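Esteck Neighbours Help Board
4 min read

How do I stop brown paper table covering from rippling and tearing at a village hall supper?

Posted by Zanele Oosthuizen

I have been put in charge of the tables for our June supper, mostly by leaving the room at the wrong moment. We are doing the usual long trestles and I'd like to cover them in brown kraft paper, partly for looks and partly because last year's cloths came back from the wash with the beetroot still in them.

I did a trial run on the dining table at home and it looked like a badly wrapped parcel. The paper came off the roll with a strong wish to go back on it. When I taped the ends it bubbled in the middle, and when I pulled it tight it tore at the corner. Then my son put down a glass of squash and the whole area around it went up in ridges like a relief map of Wales.

The tables are 730 mm wide. The roll I have is 800 mm, so there isn't a great deal to fold under. Do I need a wider roll, heavier paper, or a different hobby? I'd like to keep it cheap, as I've already spent more on this than the pudding people have on pudding.

18 comments · 6 shares

Gerrit Molefe

Your roll is wide enough, just. An overhang of 35 mm each side is plenty if you crease it and don't try to tape underneath. What you have is a curl problem and a tape problem.

Curl first. Cut your lengths the day before and lay them flat, curl side down, in a stack, with something heavy and dull on top. I use the parish magazines from the years I was editing them, which have at last found their purpose. If you forget, pull each length backwards over the edge of a table, slowly, keeping both hands low. It takes out most of the bend. If you do it quickly you get a crease right across, and you will look at that crease all evening.

Then the laying:

Start at one end and fix that end only. Masking tape, two short bits, on the underside of the table. Parcel tape holds better but brings the varnish off with it, and then you have a conversation with the hall.

Walk to the other end with the paper and smooth from the middle out with your forearm. It should be snug and no more. You tore yours because you pulled from the corner. Hold it in from the edge with a flat hand.

Crease the long sides down over the edge with the back of a spoon and leave them be. They'll stay down once there are plates on.

As for weight, anything sold as wrapping is too thin for food. Ask for 90 gsm or thereabouts. I bought a heavier roll from a packaging place out at Drirnum and it did two suppers and a jumble sale, and what remains is under my tomatoes.

Squash: there is no cure. Paper swells when it gets wet. Put the jugs on trays.

Found helpful by 25 people

Thulani Naidoo

just use plastic ones mate, wipe clean, done. pound shop

Found helpful by 2 people

Pravesh Fourie

I'd agree with Gerrit on nearly everything apart from the one long piece, which he makes sound restful. On a row of several trestles pushed together it is a three-person job and two of them will fall out. We did ours at the Quintanilla Road hall in shorter lengths, one per table, each overlapping the next by a hand's width. Have all the overlaps facing away from the door, so that people coming in see a smooth run and not a series of flaps. If someone floods theirs you can whip out that one piece and replace it between courses.

Some other things I learned by doing them wrong:

Check the tables for old drawing pins and splinters. Paper finds them all.

Don't iron it. People online say you can iron it. I ironed it, and it went shiny in stripes and smelt like a school.

If you're putting crayons out for the children, put them out for everyone. The best thing on our tables was a very detailed argument about hedges, with diagrams, drawn by two men in their seventies.

Also check which side is up. Most kraft has a smooth side and a ribbed side. Smooth side up looks tidier and crumbs brush off it. Ribbed side up hides marks a bit better, so it depends how you rate your guests.

Good luck with it, Zanele. Next year, stay in the room.

Found helpful by 14 people

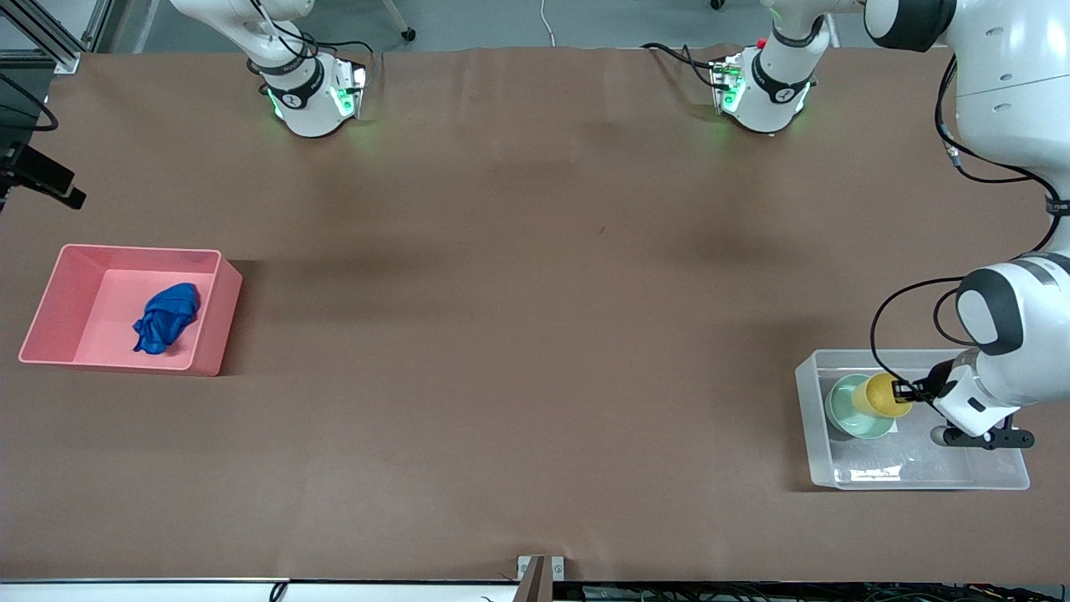 Smooth brown paper on a long tabletop.

Contact us | © Esteck Neighbours Help Board | Back to top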